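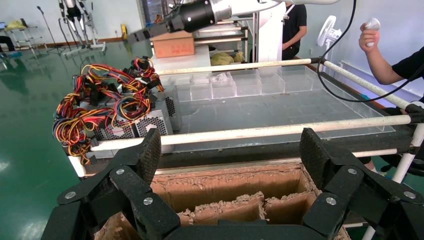 *Divider box, torn edges, work table behind.*

30/09/2020, glue bench, book 2

Cold start this morning, radiator off again. Glue pot took forever to come up. Wrote nothing down till after ten so the first part of this is from memory.

**Corrugated, edge crush on damp board**

Same question as last week: how much strength do we lose when the board sits in the humid cupboard overnight, and does the Bodin starch glue let go before the flute does. Tarholm want an answer for the shipping cartons before November. They stack them high in a shed by the water and the bottom row goes soft.

Strips cut from the Imcombe sheet, single wall, brown both sides. Cut with the new blade. The old blade was crushing the flutes at the cut edge, should have spotted that sooner, all of last week's low readings are suspect. Not throwing them out yet but put a pencil cross next to them.

Dry set:

- 162 on the good strips, dial reading, same spring as before
- one strip buckled sideways, clamp not square. Dropped it.
- flutes folded clean, liner stayed stuck

Damp set, overnight in the cupboard:

- liner peels by hand at the corner, hardly any force
- glue line has gone milky
- dial barely moves before the strip leans over. Reading no good, holder is the wrong shape for soft board

So need a holder that supports both faces nearly to the top. Can make one out of the scrap ali angle under the sink. Slot a bit wider than the board, not tight, the damp stuff swells. Measured swell with calipers but I was squeezing it, so do that again with light pressure.

Batch glue notes. Mixed the Bodin powder by the bag instructions, then a second pot with less water. Second pot is lumpy. Strained it through the paint sieve and it went on OK but sets too fast to get a whole sheet covered, half of it skinned over before I had the liner down. Might be fine on a machine. Not by brush.

Tried warming the liner first on the hot plate. Helped. Sheet came out flatter too, less curl. Do this every time from now on and write it on the card over the bench.

**Dividers**

Tarholm also asked if slotted dividers add anything to stacking or just stop things knocking together. My guess is they help a lot if they're full height and do nothing if they're short. Test is easy enough: same carton, dividers in, dividers out, load on top with the sand bags.

- No dividers: sides bow out early, long panels first
- Full height dividers: no bow until much later, then the corners go
- Trimmed dividers: same as none untill the lid sags down onto them

Slots matter. If the slot is cut too wide the dividers lean and the whole grid folds like a gate. Cut slots to one board thickness and push them together, should need a bit of a wiggle. Grain direction too, flutes have to run up and down. I had one set lying sideways for most of the afternoon and wondered why the numbers were so poor. Arrow on every piece from now on.

Gistico list says their divider sets are flutes vertical but the sheet they sent is cut the other way. Query it before ordering more.
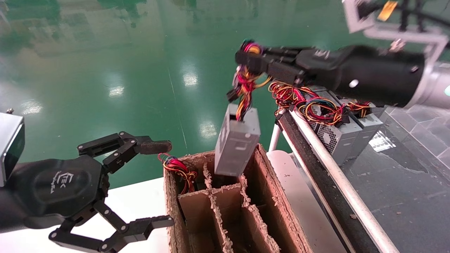 p. 199

Carried on after lunch.

Sand bag loads. Scales in the corner drift, zeroed them between every bag. Bag fabric holds water too, so the ones left by the door are heavier than what's written on them. Reweighed the lot and rewrote the tags in marker.

Last carton of the day, full height dividers, dry, went to 502 on the load sheet before the first corner crease. Best so far. Crease started at the manufacturer's joint, not at a free corner, so the glued flap is the weak place. Next one: glue flap on the inside, then on the outside, see if it moves.

Damp cartons I only got to one. It went down slowly, no crack, just sank on one side over a long tea break. Need to log time as well as load for the damp ones. A load it holds for a minute is no use to people who leave them in a shed all winter. Set up the clock next to the stack and write height every quarter hour. Ruler taped to the wall behind, bottom of the ruler on the floor this time.

Wax idea: rub the bottom edges with candle wax and stand the board in a tray of water. Did two pieces quick and dirty. Waxed one wicked up much less. Water line on the plain one is well up the liner, on the waxed one it's patchy, came in where I missed bits. Also the wax stops the glue sticking, so wax goes on after assembly. Tape won't hold on it either.

To do

- make the holder, ali angle, wider slot
- redo all crossed-out strips w/ new blade
- humid cupboard: door seal is perished, salt tray needs topping up
- arrows on divider pieces
- more candles
- ask Gistico re flute direction
- look up whether the Imcombe sheet comes in double wall, and what teh smallest order is

Left four damp strips drying flat under the steel plate. Peel test on those tomorrow, to see if the glue gets any strength back.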